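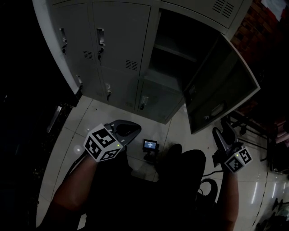
Brekevdale recovery house, open afternoon in April

Nazar Pylypenko and I drove over from Zandau for the open afternoon at Brekevdale, the residential house for people coming off alcohol that Stera took over last year. Doors opened at 2 and there was tea in the dining room before the talk.

The talk was given by the manager, Lukian Dovhaniuk. He covered the usual ground: how referrals come in, what happens in the first week, when family can visit. Detox is not done on site. People go to the Eichhorn clinic for that and move in once the doctor there has signed them off. A stay is normally three months, with a review every four weeks, and the council pays for most places.

We then went round in two groups. Bedrooms are single, on the first and second floors, with shared bathrooms. The group room is smaller than ours and gets noise from the road. The garden is good - long, with a greenhouse that residents look after themselves.

Phones are handed in for the first ten days. Nazar asked how many people leave over that, and Lukian said a few each year, mostly in the first 48 hours. After that residents have them in the evenings.

Aftercare was the part I most wanted to hear about. There is a weekly group for former residents, open for as long as they want to come, and a phone line staffed until 10 at night. The line took 3,038 calls last year. They had planned for 1,000.

Parking is difficult. Use the station car park and walk up.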